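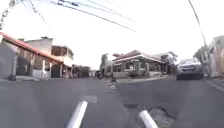

By Renata Holub

The first thing I asked was what it's for. The man who built it had been expecting this, and he put down his coffee before he answered.

"It goes down the street by itself," he said. "Or it will."

He calls the thing Wavel. It lives on a low shelf at Lurdale, the shared workshop where he rents bench space, between somebody's kiln parts and a bandsaw with a note taped to it. He has been building it since February of last year. He is a retired elevator mechanic and did not want his name used, because his daughter already thinks he spends too much on it and he would like to keep the total vague.

I had come with doubts. I have written up enough homemade robots to know how these visits go: a long talk about the future, then a short drive across a level floor, then something about the battery. He skipped the talk about the future, I'll give him that. He went straight to his laptop and opened the view from the machine out on the road.

It is an ordinary street. A long building with red-orange roof tiles on the left, a house with a porch across the intersection, a white SUV along the right side. The two white rods on the robot's front come up from the bottom and lean toward each other. Past them is asphalt, a lot of it, and most of it bad.

"Look at the ground," he said. "Everybody looks at the car. The car is easy, the car is big and white. That spot there is what I lose sleep over."

He meant the broken patch a little right of center, dark around the outline, with lighter crumbling stuff in the middle. It could be a shallow pothole. I asked whether the robot knows that.

"It knows something is different. It also thinks that's different." He pointed to the paler rectangle just past the left rod, where the road has been repaired. "You could drive over the repair all day. To the software they're both a change in gray."

So it can't tell a hole from a patch?

"It can tell sometimes."

How often is sometimes? He had a number, and I'm glad he did, since most people I ask don't. In his last test he ran 40 short clips through the program and it sorted 29 of them the way he would have. I pointed out that a coin would get a fair share of those. He agreed, with less embarrassment than I thought the situation called for.

The program is called Tema. He wrote the first version with help from a forum, and then, he says, wrote most of it again once he understood what the forum had told him. It looks at the road ahead, picks the parts it considers safe, and sends steering commands to a motor board called the Tran, which he bought used. The Tran cost $399 and is the most expensive single part of the robot. He is a little sore about it. The connectors were wrong for his motors and the manual covered a different revision.

"I would not buy it again. I would buy two cheap ones and expect one to die."

I asked about the other thing that bothered me, a small dark object on the pavement near the middle of the intersection. I couldn't say what it was. Neither could he.

"Could be a leaf. Could be a chunk of road. I've blown it up on the screen and it turns into mush."

What does the robot do about a thing like that?

"Right now? Nothing, it's too small. It isn't an obstacle until it covers enough of the picture, and by then you're close to it." He thought about it some more. "If it's a leaf, that's correct behavior."

And if it's a chunk of road?

"Then I walk faster."

He walks beside it, always, with a stop switch on a cord. He has no interest in letting it out alone, and on this point we had no argument at all. What I kept pressing on was the gap between that and the sentence he started with. A machine that goes down the street by itself with a man next to it holding a switch is a machine being walked. He took the word better than I'd have guessed.

"Sure. My wife says the same. But I hold the switch, I don't steer. On a good stretch I don't touch it."

How long is a good stretch? This time the answer came slower. Fifteen yards was the figure he finally offered, then he went and checked his notebook and came back with it confirmed: 15, on dry pavement, under a bright sky that didn't throw hard shadows. Shadows are another problem. A shadow under a parked car reads to Tema a lot like an edge, and the robot has swerved away from several.

I asked whether a distance sensor would solve half of this. He said yes, probably more than half. He has one in a drawer. He wants to see how far he can get with a camera first, and he admits this is stubbornness and has no engineering argument behind it. Two other members at Lurdale have told him to put the sensor on. One of them offered to do the wiring.

"I'll get to it," he said. "I want to beat the patch first."

We took Wavel off its shelf before I left and he ran it along the aisle between the benches. It went straight, slowed at a floor drain, thought for a while, and went around. I asked if the drain was safe to cross. He said it was, perfectly safe, and he has told it so several times.

He plans to retrain the program with more pavement in it, repaired sections especially, and he's collecting those now on his walks.

Sep 21, 2024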